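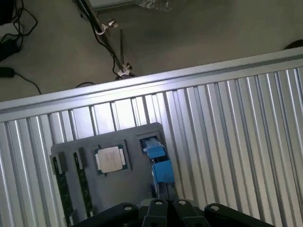
Gray board on the corrugated panel

Thread: Open studio print sale, pricing and edition sizes

inkyhamisi
So our shared print studio is doing its open weekend again in March and I'm in charge of the price list this time, God help me. Last year everybody priced their own stuff and it was chaos. One linocut the size of a postcard was marked higher than a four-color reduction print hanging right beside it, and people kept asking me why and I had no answer.

What I want to know is how other studios handle it. Do you set a floor price? Do you go by paper size? And do you put a limit on edition size for work that goes in the sale? We have one member who pulled an edition of 200 from a single block and wants to hang it next to people doing runs of twelve.

For background, we're mostly relief and a bit of screen print. Two presses, one of which is a very old proofing press that only I seem to like.

mezzotint_mary
We tried pricing by paper size and it lasted one sale. The mezzotint people (me) were furious. A plate as big as my palm takes me six weeks of rocking and scraping. By the inch I'd have been giving it away.

What stuck for us was a floor price and then you're on your own. Nothing leaves the wall under the floor. Above that, price it how you like and be ready to talk to buyers about it.

Khaemba_B
I'm going to disagree with Mary a little. Six weeks is your business, the buyer doesn't owe you for six weeks. They're looking at a thing on a wall and deciding if they love it. I've sold prints I made in an afternoon for more than ones I sweated over all winter, and I didn't feel bad for a second.

On the 200, who cares? If it's signed and numbered and it's honest, let them hang it. Big editions are how regular folks get to own art. My grandmother had one picture in her house and it was out of a big edition, and she loved it like it was the only one in the world.

mezzotint_mary
I didn't say the buyer owes me, Bakari. I said a price list by the inch is a dumb price list.

Khaemba_B
Fair enough, we agree on that part!

rollerqueen
Popping in to ask what size the proofing press is and whether you'd ever part with it :)

inkyhamisi
Never. They'll have to bury me with it.

OK so floor price sounds like it could work. What do you do about framed versus unframed? Last year half the questions at the table were "is that with the frame?" and then we'd have to go find whoever made it, who had always just gone to get a sandwich.

ChepkoechK
We list two prices on one label, framed on top and unframed under it, and the unframed ones live in a browser bin by the door. The bin outsells the wall every time. People like flipping through. I'd say put your bin near where folks come in, and use backing board and clear sleeves on everything, even the cheap stuff, or you'll have thumbprints all over your margins by lunch.

I ran the desk at our last one and the total came to $1,161 for the weekend, which I know isn't huge, but we're a tiny studio in a town with one stoplight and I was over the moon.

Also, to the edition question. I'm with the folks who say let it hang, but ask the member to put the edition size right on the label in normal sized type. Buyers who care will care, and the rest will just like the picture.

old_burnisher
Going to be the grump here. An edition of 200 from lino? Did they check the last fifty against the first fifty? Lino wears. Fine lines close up, edges get soft, and by the end you're selling a different picture with the same title on it. I'd want to see number 5 and number 195 side by side before I let it go on the wall with everybody else's name over the door.

Khaemba_B
Depends completely on the block and how they're inking. I've seen people run far past that on a press with light pressure and it held up great. Hand burnished with a spoon, sure, you'll have trouble (mostly with your elbow).

old_burnisher
Depends on the carver too. Big open shapes, fine. Feathers and fur, no chance.

inkyhamisi
It's herons. So, feathers. I'll ask to see a couple from each end of the stack, that's a good shout and it doesn't have to be a big confrontation.

screenprint_sal
Coming at this from the screen side, where an edition that size is a normal Saturday job, so I find this whole argument kind of funny. But I do think relief buyers expect smaller runs and it's worth respecting that.

My real advice is about artist's proofs. Decide NOW whether people can sell them and at what price. We had a guy with thirty-odd "artist's proofs" from an edition of forty and it turned into a shouting match next to the cheese table. Our rule after that was ten percent of the edition and that's it.

mezzotint_mary
Ten percent here too. And no selling proofs cheaper than the edition, that just annoys whoever bought number one at full price.

ChepkoechK
Oh, we do let people sell test prints cheap, the ones with wonky registration or off color. They go in a separate box marked as tests and they aren't numbered. Students love that box. I bought one myself with the blue layer way off to the left and it's hanging in my kitchen.

old_burnisher
I burn mine.

ChepkoechK
Of course you do.

inkyhamisi
All right, writing this up for the group tonight. Floor price, two prices on each label, edition size on the label, ten percent proofs, test box if anybody wants to do one. Wear check on the herons.

Still stuck on what the floor should be. Mary, Chepkoech, what's yours, if you don't mind saying? DM is fine.

mezzotint_mary
Sent you a message. It went up this year and people grumbled, and then sold just as much.

rollerqueen
Does the test box cover monoprints? Asking for me. I have a drawer that won't close.

screenprint_sal
A monoprint is a one-off, there's no test of it. Price it and hang it.

rollerqueen
You haven't seen what's in the drawer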